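From: Barış Ateş
To: prulholm-dev
Date: January 17, 2022
Subject: Re: [prulholm-dev] depth holes on thin wire, grasp scorer picks nothing

Effie MacBrayne wrote:
> Ran the new segmenter over the rack episodes last night. The strap
> comes out fine in most of them. The rack itself is a mess – the arms
> show up as a dotted line in the cloud, or don't show up at all, and
> then the planner thinks it can drive straight through them. Scorer
> returns an empty list on 12 episodes and I can't tell if that's the
> mask or the depth.
>
> Also, is the marker tracker supposed to hold the last pose when it
> loses a plate? Left one froze for a good stretch in episode 237 and
> the trajectory has a big jump after it.
>
> Can we talk about whether to fix depth first or just go around it?

Effie, quick answers, have to leave for Utbridge in a bit.

Depth first is a trap imo. Donnie spent most of last winter on hole filling and what we got was a very smooth tabletop where the thin stuff used to be. The filter in Bedia still does this by default btw. Check your config, the key is fill_holes and it should be false. If you pulled the sample config it is true. Sorry, that's on me, never merged the change.

What I'd do for the rack: forget the cloud, treat it as a keep-out volume. Fit one upright cylinder to the color mask, pad it a bit, hand that to the planner. Ugly but it stops the drive-through-the-arms thing today. Catch is the strap hangs off a hook so the grasp target is partly inside the keep-out. So you need a carve-out on the approach side. There's a function for it, carve_cone, in the planner utils, takes the grasp point and a half angle. Tests only cover boxes so far, so watch it. 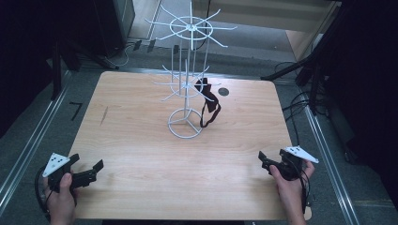

The black strap against the pale table top is easy for the color mask, less so once it crosses the dark stuff at the edges of the view, and the black jaws get pulled into the same mask when they come close. I saw that in three episodes before I stopped looking. Mask out the grippers first using the tracked pose, then segment. The order matters, if you do it the other way round the connected components step glues strap and jaw together and you get one long blob and the scorer throws it out for being too wide. My guess is that's your empty lists. Dump the masks before the scorer and look, takes five minutes. debug_masks: true, they land in the run folder.

Other thing, the round hole in the table. The plane fit doesn't care but the segmenter calls it an object, small and black and very confident. I have a local hack which drops anything below the plane. Will push it to a branch, don't review it yet please.

Tracker – no, it should not hold the last pose. It did before the rewrite, and Kirstin took it out, and I think it came back in with the Sepúlveda merge. It should mark the sample invalid and leave it to the smoother. Look for hold_last in tracker.py. If it's there, delete it and rerun 237, and teh jump ought to turn into a gap. Gaps under 100 ms the smoother interpolates. Anything longer gets split into two segments, and the training loader knows how to deal with those.

If it's still jumping after that then it's the clock offset between left and right and that is a different mail. Catherine has the script.

Not sure about the wire ring at the top tier. One cylinder means padding the whole height out to the width of the top, and the lower hooks don't reach as far, so you lose free space down low near the strap. Two stacked cylinders maybe? Costs nothing in the planner. Try one first and see if the approach even gets rejected.

Please don't touch the scorer thresholds untill the masks are sorted. Last time we did both at once and had to bisect for days.

Back online tonight, can look at your dumps then if you put them on the share.

Barış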